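Nasdale Teaching Kit: Set-up and Operator Guide
Section 6. Recording a task by remote control

6.1 Before you start

This section covers teaching the arm a basket task with the hand controller. Teaching by hand, where you hold the wrist and move the arm yourself, is in Section 5. Use remote control when the gripper has to work close to a tall object, as there is often no room for your hands.

You will need:
The arm, mounted and leveled (Section 2)
The hand controller, charged
The basket you want the arm to handle
At least 500 MB of free space on the Cerkdale recorder

CAUTION: Keep one person at the stop button whenever the arm is powered. The person holding the controller does not count as the person at the stop button.

6.2 Setting up the work area

1. Clear the part of the table the arm will cross. Things along the far edge may stay if the arm cannot reach them at full stretch.

2. Set the basket down with its long side facing the arm base.

3. Turn on the same room lights you will use when the task is played back. If daylight reaches the table, close the blinds.

4. Open the recorder, choose New Task, and type a name. Names can be up to 14 characters, with no spaces.

5. Check the live view. A basket near the camera may fill most of it. You can still record as long as the gripper and the nearest part of the rim both stay in view.

6.3 Recording the approach

1. Hold the controller level and squeeze the grip trigger halfway. The light on the arm base turns from white to blue. The arm now follows your hand.

2. Raise the gripper until it is higher than the rim.

3. Move it sideways until it is next to the rim, then stop and let the arm settle. Press Mark. The recorder saves this as the approach point.

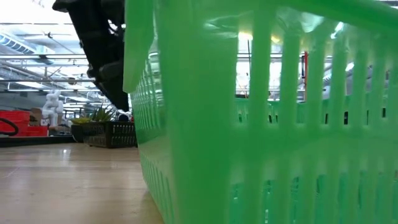
Figure 6-2. Gripper beside the rim of a slotted plastic basket, approach position.

4. Look at the gap between the gripper and the rim from the side of the table as well as on the screen. The live view makes the gap look smaller when the basket is close to the camera.

5. Open the fingers fully and bring one over the rim. Lower the gripper slowly until the rim is between the fingers.

6. Squeeze the trigger all the way to close. Press Mark again.

NOTE: On baskets with slots, grip the solid lip. A fingertip that enters a slot can catch there when the gripper opens. If this happens, press Stop and free the finger by hand with the power off.

6.4 Recording the move

1. Lift the basket straight up by the width of your hand.

2. Carry it to the new spot at an even speed. Pauses are recorded and will be played back.

3. Lower it until it rests on the table, release the trigger to halfway, and wait for the fingers to open.

4. Raise the gripper clear of the rim before moving sideways. Press End.

Repeat the recording until you have 6 good runs. Shift the basket a little before each one. Delete any run in which the basket tipped or the arm stopped by itself.

6.5 If something goes wrong

The arm does not follow the controller: The trigger is not at halfway, or the controller was picked up at too steep an angle. Release, hold it level, and try again.

Code 1073 on the recorder: The approach point was not marked. The run cannot be repaired. Delete it and start from 6.3.

The gripper hits the rim during playback: The basket has been moved farther than the recorded runs allow for. Put it back or record more runs.

Revised 17/12/2018 by Ewurabena Antwi. Step 4 of 6.3 added; caution in 6.1 reworded. Controller charging is now in Section 3.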